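去Stolletell看了一天叠布机器人，回来把预算表推翻重做了

先说结论吧，省得你们拉到最后：今年我们不买整线，先租一个工位，试到明年五月再说。下面是流水账，写得有点碎，想到哪儿写到哪儿。

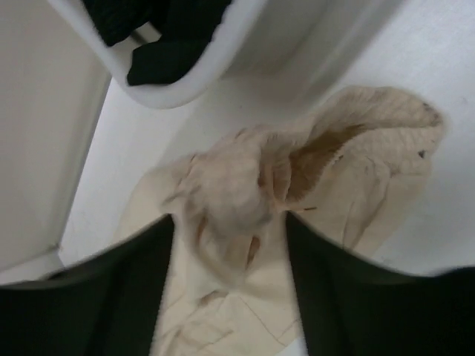
事情是从春天开始的。我们洗涤车间（给几家民宿和诊所洗毛巾、抹布、台布的，规模不大）一直缺人手分拣，招来的人干两个星期就走，老板终于松口说可以看看设备。我是管采购的，对机器人懂得不多，只会看报价单，所以7月2日这趟参观，我是抱着一肚子问题去的，笔记本上提前写了满满两页。

Stolletell在Clirnthorpe的老工业区里，从车站出来还要坐一段公交，下车的地方连个路牌都没有，我跟着前面两个背电脑包的人走，居然走对了。门口签到，发胸牌，发一双一次性鞋套，然后就是咖啡和那种很干的小饼干。同一批来的一共21个人，做酒店布草的最多，也有两位是做二手衣物回收的，后来发现他们问的问题比我们狠多了！

上午先听了半小时的介绍，PPT我就不复述了，官网上都有。我记下来的只有一件事：他们现在卖的主力型号叫Lastuvari，单臂，装在一张台子上，专门对付软的、皱的、形状没准的东西。毛巾啊抹布啊都算。讲的人说得很坦白，硬盒子好抓，布难抓，因为布每次摊在那儿的样子都不一样。这个我太有体会了，我们车间那一堆堆从笼车里倒出来的东西，人看着都头疼。

然后就下车间。我最喜欢的是可以站得很近看，隔着一道齐腰的护栏。手指是深色的，前端圆圆的，捏布的时候像两片嘴唇合上去。我原来以为会是吸盘，或者那种三爪的，跟我想的完全不是一回事。毛巾这种绒绒的料子，捏起来跟平纹台布不是一个难度，带我们看的工程师说，客户来试料的时候最好把最烂的那批带来，带污渍的、起毛的、洗得发硬的，全带上。别专挑新的来！我当场就在本子上画了三个圈，因为我们之前跟另一家谈，寄过去的样品就是仓库里没拆封的新毛巾，人家测出来的数字漂亮得很，现在想想一点用都没有。

这里插一句污渍的事。我们的旧抹布上什么颜色的印子都有，洗过也留着，分拣的时候要把还能用的和要报废的分开。我问这个机器能不能顺带做，回答是：抓取和判断是两笔钱。抓取包含在基本配置里，判断要另外加视觉模块，还要拿你自己的布来教它，教的时间算服务费。听到“服务费”三个字我就开始翻报价单了，果然，在第四页最下面，字小得可怜。

好，说钱。这部分应该是大家最关心的。

我不能把整张报价单贴出来（签到的时候勾了保密那一栏），但可以讲讲结构。一个工位的报价大概分成这么几块：机械臂本体、夹爪、台子和护栏、软件授权、安装调试、培训。我去之前做的预算表只有三行，本体、安装、一年保修，完了。回来以后这张表变成了30行。你们没看错，30行，而且我觉得还没列全。

几个我完全没想到的：

第一个是指尖。夹爪的手指头是耗材，要换的。绒布磨得慢一点，粗硬的料子磨得快，他们不肯给一个统一的寿命，只说看料。那我怎么做预算呢？后来商量出来的办法是，首年先按合同里打包一批备件，用不完退，退的时候扣一点手续费。我觉得可以接受，写进谈判清单了。

第二个是容器。他们展示的时候，布是从盒子里拿出来、或者往盒子里放的，盒子放哪儿、多高、口有多大，都是调好的。我们车间用的是笼车，又深又晃，底下轮子还有一个是坏的。工程师看了我手机里的车间照片，沉默了一会儿，说你们可能要先换容器。换容器！这一项单独算下来，比我原来给安装留的钱还多。好在这笔钱不管买不买机器人都值得花，同事们弯腰捞布已经抱怨很久了，我打算把它单独提出来报，不跟机器人绑在一起，免得一个被砍两个一起死。

第三个是地方。带护栏的工位占地252×252厘米，听起来不大吧？我也觉得不大，回来拿卷尺在车间里一量，傻眼了，烘干机和折叠台之间的过道根本塞不下，得把折叠台往窗边挪，窗边又是暖气片。这件事我已经跟维修那边吵了一轮，还没吵出结果。所以各位，去看设备之前先把自己的地量了，真的，带着尺寸去，现场就能问。我是回来才量的，白白多打了好几通电话。

第四个是电和气。电没问题，普通插座就行，气我们本来也有。这项是唯一比我预算少的，写出来高兴一下。

中午吃的是三明治，金枪鱼的先被拿光了。吃饭的时候跟那两位做旧衣回收的坐一桌，他们已经用了一台别家的机器，用了快一年。我问后不后悔，他们互相看了一眼，其中一位说，后悔签的是买断。意思是，他们那批料变了，以前收的多是T恤，后来毛衣和牛仔裤多起来，原来的夹爪就不太合适，要换一套，又是一笔。要是当初租，就可以直接换配置。这句话基本上决定了我后半天的心思，下午我光盯着租赁条款看了。

下午的安排是分组，可以去看Simiyu，是他们在做的一个试点项目，把两个工位连起来，一个从堆里把布拎出来，一个负责铺平。说实话铺平那一步我看得挺着迷的，站了很久，鞋套都磨破了一只。可是这个目前不卖，只接受报名排队，也没有价格。我问能不能给个区间，对方笑笑，递给我一张名片。那就先不想了，预算表里我给它留了一行，金额空着，备注写“明年再问”。

接下来是我们租赁谈判里要盯的几个点，给同样在做计划的朋友参考，也给我自己备个忘：

试租期多长，到期没答复算续租还是算退。他们的标准文本里默认续租，这条我肯定要改。

停机怎么算。远程能解决的几个小时内响应，要上门的几天到，超过了租金扣不扣。口头都说好商量，我要看到字。

教机器认新布，每年含几次。我们换供应商挺勤的，毛巾边一换宽度，谁知道它还认不认。

租转买，已付的租金能抵多少。标准是抵62%，前提是在头一年里决定。这个比例比我打听到的别家要好，但要注意“头一年”是从签字那天算还是从验收那天算，中间可能差一两个月呢。

培训几个人。合同写两个，我想要四个，我们是两班倒，只培训白班的话夜班出了状况只能干瞪眼。

还有一件小事，噪音。我一直担心太吵，结果站在旁边正常说话完全没问题，比我们的烘干机安静多了。速度嘛，单看一件一件抓，肯定没有我们手快的阿姨快，这个大家心里要有数。它的好处在于不用下班，夜里那几个小时的活儿能慢慢磨掉一些。我算回本的时候就是按夜班算的，白天一件都没算进去，算出来的数字比较难看，但是拿给老板看的时候心里踏实。供应商给的那张回本表我也留着，他们是按满负荷算的，我们哪天满负荷过啊，也就旅游旺季那几个星期。

回程的公交等了好久，我在站牌底下把预算表的草稿重新拉了一遍，手机电量从一半掉到见红。第二天上午发给老板，他回了一个“嗯”，下午又追了一句，问容器能不能先换便宜的。我就知道他会盯这一行。

目前的计划是这样：这个月把车间的地方定下来，折叠台到底挪不挪；然后装两大袋我们自己的旧毛巾旧抹布寄去试料，有印子的、脱线的都装，上次的教训不能白吃；试料结果出来再谈租约。容器那笔单独走审批。要是都顺利，秋天能装上。要是试料结果不好，那就把租金那一行清零，先把容器换了，人也能轻松点。

有去过的朋友，或者已经在用类似工位的，特别想知道你们的指尖多久换一次，留言告诉我，我好把那一行填上。另外参观是免费的，但是要提前预约，满员了就得等下一批，鞋套建议多拿一双。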